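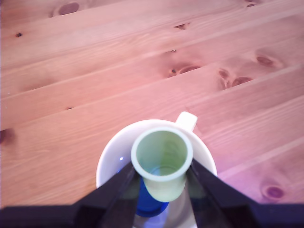 *Pine top, knots and seams.*

Notes on the knot sealing trial, carried over from the last book. The job is the window shutters for the Yupanqui house, redwood pine, painted off-white both faces. The old set went brown over the knots within two summers. I'd like the new ones to last longer than that, and I'd like to know why they do if they do.

Old notes, copied out so they are all in one place:

- Two thin coats of shellac knotting did well on the February boards where the knots were small and tight. Large knots came through on the south side.
- Aluminium primer held the stain back best of all but it was a pig to cover. Grey showing at every arris.
- Plain primer, no sealer: brown rings by spring. No need to repeat that one except as the control.
- Heat gun and meths wipe was tried on one board only. Looked good, but one board is one board.

I never wrote down how long I left the knotting before priming. I think overnight. Dumisani thinks it was the same afternoon. Times go in the book from now on.
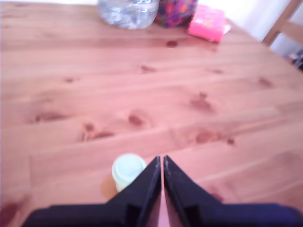
**Cirside, 4 Oct 2022**

Cut and prepared the trial boards. Nine boards, all from the same pack as the shutter stock, each cut to 1484 mm, the height of the finished shutter. I could have used short offcuts but short boards dry out from the ends and I don't trust them to behave like the real thing.

Planed, then sanded to 120 by hand. Went to 150 on the first board and stopped. The primer maker says no finer than 120 and I have no reason to argue.

Arises eased with a block, two strokes. Sharp arrises lose their paint first and I don't want that muddling the result.

Boards sorted into 3 sets by eye, trying to give each set a fair share of bad knots. Set A has the one with the big split knot near the top. Set C has a pitch pocket which I scraped out and left unfilled. Will fill the same kind on the real shutters, but filler would be one more thing to wonder about.

Treatments:

| Set | Before sealing | Sealer | Primer |
|---|---|---|---|
| A | nothing | none | Fevow |
| B | meths wipe | shellac knotting, two coats | Fevow |
| C | heat gun, scrape, meths wipe | Rerkier, two coats | Fevow |

I know B and C differ in two ways at once. If C wins I won't be able to say whether it was the heat or the Rerkier. Wrote it up like this anyway, as I only have the boards for three sets and C is what I would do on the job if left to myself. If the result is close I'll cut more.

Heat gun on low, held a hand's width off, moving all the time. The resin beads up, you scrape it off with an old chisel and go round again. Stop when it no longer beads. The big knots took four or five rounds each. One scorched at the edge, second board in set C, marked on the back in pencil. Scraper wants cleaning after each knot or it drags the resin across the clean wood next to it. Meths on a rag, rag outside afterwards, spread flat on the slabs.

Knotting brushed on well past the edge of each knot, a good thumb's width. I used to dab it on the dark part only. The stain comes up through the grain round the knot as well, so a neat dab leaves you with a brown ring and a white middle.

First coat of knotting on set B at ten past eleven. Second at half past twelve. Rerkier on set C at eleven thirty, second coat at one. It goes on thicker than the knotting and leaves a ridge if you don't feather it out. Knocked the ridges back with worn 240 before the second coat. It smells stronger too, so door open. 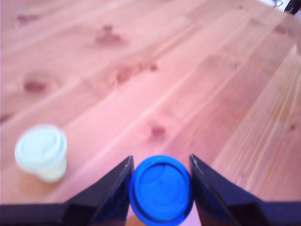

Dumisani Ngcobo reckons the knotting should be left a full day before a water-based primer goes over it, whatever the tin says, and that half the failures he has been shown were primed the same afternoon. I'd been going to prime at four. We talked it over and I've left all three sets till morning, A included, so they get the same.

He also asked why we aren't just buying clear boards for the shutters. I priced it. The clear grade came to 890 for the timber alone, against less than half of that for what is in the rack. The client has said no to that once already and I'm not asking again.

Ingeborg Hämmerli has pencilled a note on the table in this book: "Dark colour would tell you more. White hides yellow until it is too late." I don't agree, I think white shows it sooner, but it would be easy enough to paint half of each board in the dark green left over from the gates. Down the length, with tape. Will do that at topcoat stage. It means the green half gets hotter in the sun too, and that pushes more resin out, so it's a harder test and maybe a better one.

Other things from today, before I forget:

- The tin of knotting was nearly finished and thick at the bottom. Strained it through an old stocking. Order a fresh one before the real shutters.
- Moisture meter read a touch high on two of the boards, both from the bottom of the pack. Put stickers under the pack.
- Pencil numbers on the back vanish under primer. Stamp them into the bottom end instead.
- Brushes for shellac are on the left hook only. Somebody had put one in the water jar. 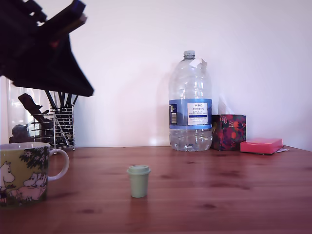 The boards will go on the south fence once they're painted, screwed through the back into two battens so the fronts are clean. I want them upright, the way the shutters hang. The February boards lay flat on the shed roof and got far more wet than any shutter would, so those results are probably harsher than they should be.

Looking at them once a month is plenty. Photograph or sketch, same time of day, and note any knot that shows at all, even faintly, with the board number and which half.

For the shutters themselves I can't wait on the result. They have to be hung before the frosts. They'll get treatment C for now, with the scraping done properly, and if B turns out just as good then the next job will be quicker.

Tomorrow: prime all sets, write the time down, ring the yard about the hinges.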